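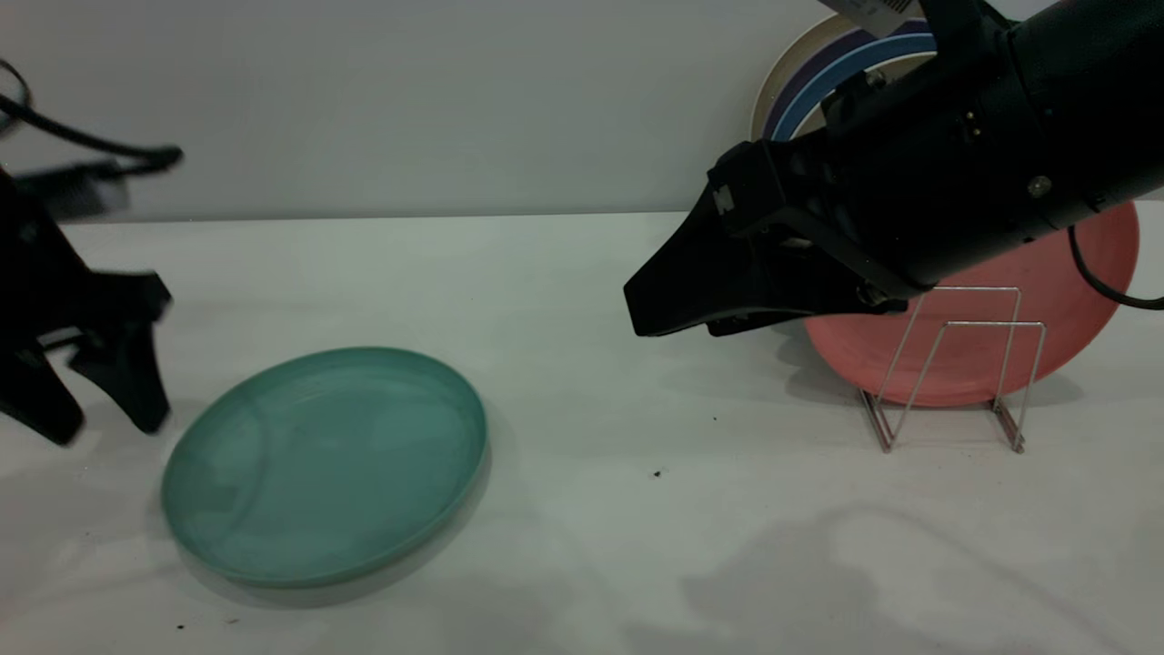 Posted by troltbridge_amr (Amr El Ouafi) – Glaze Talk – 12 replies

Thread title: Teal plates on a white table, yes or no? (and how do you plan a table for a long dinner)

Hi all! Longtime reader, I post maybe twice a year. I've fallen hard for teal-green dinner plates and I want to build a whole table around them for a big family meal in August. I have the white table already. What I can't settle is everything else: cloth or no cloth, what color napkins, whether the food is going to look good on a plate that strong.

My menu so far is a lamb shoulder with apricots, a carrot salad with cumin and orange, flatbreads, a big bowl of chickpeas with preserved lemon, and then melon. So lots of orange and yellow. In my head that's fantastic against blue-green. My sister says the lamb will look like mud and I should borrow her white set.

I'm also wondering about buying secondhand versus new. There's a shop in Kellangate that has a mixed stack of older stoneware and I could easily spend a whole afternoon in there. Tell me everything!

---

mossandmelamine wrote:

YES. A thousand times yes. I've eaten off green plates for years and carrots look unbelievable on them. So do tomatoes, egg yolks, squash, salmon, anything in that warm family. I'd go bare table, no cloth at all. White around a strong plate gives it some air and you get to see the shape properly.

Napkins: rust or mustard. Washed linen if you can find it, and don't iron it.

---

weidong_z wrote:

I'm going to be the grump here. Weidong Zheng, I cooked for other people for a long time and now I just cook for my family, which is harder.

Your sister has a point about the lamb. Braised meat is brown, and brown on a dark or medium cool color goes gray at the edges, mostly in evening light. On white or cream it looks rich. I would serve the lamb on one big cream platter in the middle and let people put the salad and chickpeas on their plates first. Then the meat lands on top of something bright and you're fine.

Also think about the bulb over the table. A cool bulb and a teal plate is a sad combination. Change the bulb before you change the plates.

---

troltbridge_amr wrote:

The bulb! I hadn't thought about it at all. Just went and looked and it's a horrible cold one that came with the apartment. Replacing it tomorrow.

And I like the cream platter plan a lot. My mother has one with a chip on the foot that faces the wall anyway.

---

pannikin wrote:

Disagree with weidong_z, respectfully! Brown food looks fine on anything if you throw enough herbs at it. Mint, parsley, a handful of toasted almonds, some pomegranate if it's around. I do a lamb thing every year on navy blue plates – navy! – and people take pictures of it.

Where I do agree is the light. We eat outside at 7 in the evening and everything looks good then, including my relatives.

---

weidong_z wrote:

Herbs are a good answer. Herbs are also what every restaurant does when the stew is brown, so you and I are saying the same thing from two ends of the table.

---

kilnside_hattie wrote:

Coming at this from the making side. If you're going secondhand, run a fingernail over the surface of each plate before you pay. You want smooth. If you feel fine lines that catch, the glaze has crazed, and I wouldn't use it for anything oily. Tap the rim with a knuckle too. A clear ring is good, a dull clack usually means a hairline crack someplace.

A bit of mottling in a glaze is lovely, by the way. I'd take that over a dead flat color any day, because it hides the knife marks. Those gray marks, if you get them, are metal left behind by the cutlery and they mostly come off with a mild cleaning paste and some patience.

And get a rim! A raised rim on a plate is the best thing that ever happened to chickpeas.

---

troltbridge_amr wrote:

Hattie this is gold, thank you. I went to Kellangate this morning and did the fingernail test on what felt like the entire shop. The owner was very nice about it. I came home with a few and left behind two that clacked.

New question. I was looking at the Tustis line for the rest, the full set is 690 here. Has anyone lived with them?

---

mossandmelamine wrote:

I have the Tustis bowls! Love the color, don't love the weight. A stack of them is a workout. They've held up in the dishwasher so far and I'm not gentle.

---

pannikin wrote:

690 for plates, oh my. I found most of mine one at a time and I don't think I've spent 300 total, and that includes the serving dishes. They don't match and I like it that way. If you stay inside one color family it reads as a set from across the room.

---

kilnside_hattie wrote:

Seconding the mix. Bouzid does a plain off-white side plate that goes with every green I've tried it against. It's cheap, it stacks flat, and you can get replacements when someone's uncle drops one.

---

weidong_z wrote:

One thing about mixing sets: keep the diameters close. Colors can wander all they want. If the sizes wander, the table looks like a yard sale, and your portions get strange too. I cut a circle out of cardboard and carry it in my bag when I shop. My daughter won't go into stores with me anymore.

---

pannikin wrote:

A yard sale table is my favorite kind of table, so we'll have to part ways there. But I am absolutely stealing the cardboard circle.

---

troltbridge_amr wrote:

OK, decisions! Bare white table, warm bulb (already in, huge difference), mustard napkins, cream platter for the lamb, green plates in whatever mix I can find in the same size, Bouzid sides. Mint and almonds on everything. My sister has been shown this thread and says she'll bring the white set "in the car, just in case."

Still open to ideas on the melon. I was going to just slice it and put it out, but if any of you do something with salt or lime or chili I'd love to hear it. I'll post again once I've done a test run with the carrots.

Thread views: 3605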